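Trirance Opens Its Lost Property Room and Asks Oltau to Please Come and Get Its Things

OLTAU, April — Trirance, which runs the storage and left-items counter at the Daly bus station, will open its back room to the public for the whole of this month. Anyone who has lost something dark gray is especially encouraged to attend.

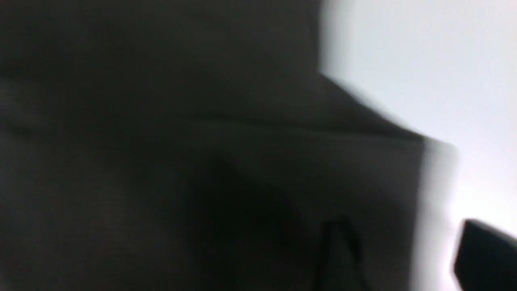 Something charcoal gray, very close up, against a pale background.

The room holds 3,000 items. A great many of them are dark, soft and folded, and are described on their claim tickets as "dark, soft, folded." Trirance accepts that this has not helped.

"People call and say they have lost a gray thing," said Alcides Cárdenas, who manages the counter. "I ask what kind of gray thing. They say the normal kind. I then go and stand in front of the shelves for a while."

Under the old system, items were shelved by the date they came in. That suited anyone who knew when they had lost something, a group Cárdenas puts at four people in his time at the counter. Starting this month everything is being refolded and shelved by type, then by color, with the grays split into light, middle and "bring a flashlight."

The refolding is done on a long table at the front of the room, and visitors are welcome to watch or to join in. Coats go in thirds. Blankets go in quarters. Fitted sheets, of which there are 22, will be rolled into a ball as they are in every home in the county, and Trirance would ask the public not to write in about it.

New shelving for the room comes from Gristov, a local maker of racks and bins. It arrived one shelf short and the missing shelf has been reported lost. Staff have checked the room.

Visitors should bring some idea of what they are looking for. A size, a brand or the contents of a pocket will do. "It was my favorite" will be listened to with sympathy but does not count as proof of ownership. There is no charge to claim an item, however long it has been here. The counter opens at 8 a.m. and closes at 6 p.m., with a break at noon when the person with the key eats lunch.

Anything still unclaimed when the month is out will be washed, folded again and passed to the Daly clothing bank, apart from umbrellas. The clothing bank has asked for no more umbrellas. The first 100 people to claim an item may also take an umbrella. They may take two.

Press contact: Alcides Cárdenas, Trirance Left Items Counter, Daly Bus Station, Oltau
© Trirance. All rights reserved. Back to top

Recent news from Trirance
Locker keys: a second appeal
Summer hours at the Daly counter
Gristov to supply new shelving
What we can and cannot store (now includes cheese)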